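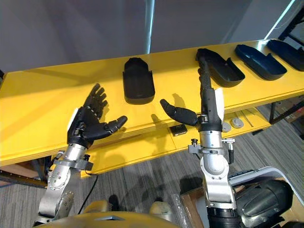
Can It Tidy a Shelf Yet?
Speaker notes, Flurnbridge Makers' Day, 21 March 2026
18 minutes plus questions

Opening (2 minutes)

Start talking right away, no bio. Ask for hands: who here has a dishwasher? Who has to load it themselves? Let them laugh, then say that loading is the part I care about tonight. We've had machines that wash, dry, sweep and spin for decades. Picking up a thing and putting it where it belongs is still ours, mostly, and I think that's about the most interesting problem going.

Point at the shelf. Four trays, a back row, plenty of room in front. You could straighten them while talking on the phone. Now look at the right hand — one finger on the end of one tray. Ask the room what should happen next. Push? Pinch the rim? Slide it toward you and get the thumb underneath? Take three or four answers. They will all be different and they will all be reasonable, and that's the talk in a nutshell.

Why trays are hard

Dark plastic against dark plastic. A raised rim is a lovely handle for you and me, but a finger that lands slightly too far in gets the floor of the tray, and pushing down on that gets you nowhere. Trays slide. They also turn as they slide, so by the time you've corrected the angle the thing has moved.

People correct for this by feel. Do the coin bit: drop a coin on the lectern, pick it up without looking. Most of what I did there was touch. (Bring a coin! Forgot it at Stomstead and had to borrow one from the front row.)

Say clearly: hands with fingers are getting really good. When I gave an earlier version of this in August I spent half the slot on how clumsy they were, and I've cut nearly all of that.

The tally

This is the slide with the numbers, go slowly. At the Wiltell workshop we kept a log of pick-and-place attempts on ordinary shop stuff: bins, trays, boxes, lids. 3765 attempts in the log. The first 1000 were pretty rough reading. After that we changed how the log was kept, so I don't show a before-and-after curve, and if somebody asks for one, say so.

What I can say from reading the whole thing is that the failures bunch up. Rigid box, clear space on both sides: boring, which is wonderful. Anything nested, anything touching its neighbor, anything with a cable near it: that's where the notes column fills up. 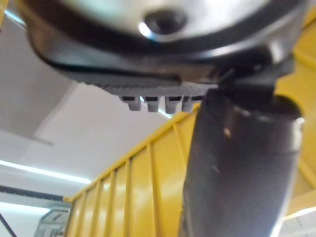 The other thing that fills the notes column is reach. Think about how you get a sock out from behind the dryer. You lean, you turn your wrist over, you put your cheek against the wall. A machine has a solid wrist and solid fingers, and all of that has to fit through the gap along with whatever it's carrying. A rack that looks wide open from across the room can be a tight squeeze once you're down among the bars.

So plan for the wrist. If you take one practical tip home for your own shop, it's that one. Leave clearance behind the object as well as in front of it, and put the things you want moved by machine at the height where the arm has the most choices.

Kramer story goes here if time is good. Short version: they wanted a machine to empty a parts rack, we spent the morning on software, and the big improvement came from moving the rack away from the wall. Everyone was delighted and slightly embarrassed, me included.

Small stuff

Hex nuts, washers, bits of wire. I love this section, so watch the clock.

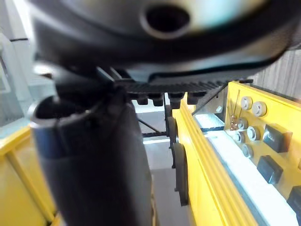 A nut is a great test because it has flats, so there's a right way to hold it, and because starting a thread is all about noticing the moment it catches. Wire is worse. Wire has no fixed shape, it springs back, and it snags on whatever is next to it. If you want to know how far along a machine is, skip the heavy lifting demo and ask to see it deal with a loose wire.

Same at home, by the way. Plates, fine. Mugs, getting there. A charger cable in a drawer full of charger cables — please invite me when you get that working, I'll drive over.

So, yet?

Give a straight answer. Shop floor, known objects, decent spacing: yes, for some chores, with a person nearby. Kitchen at dinner time: no. Laundry: ask me after the break, I have opinions.

Questions. Repeat each one into the mic. Last slide stays up with the Wiltell open evening details.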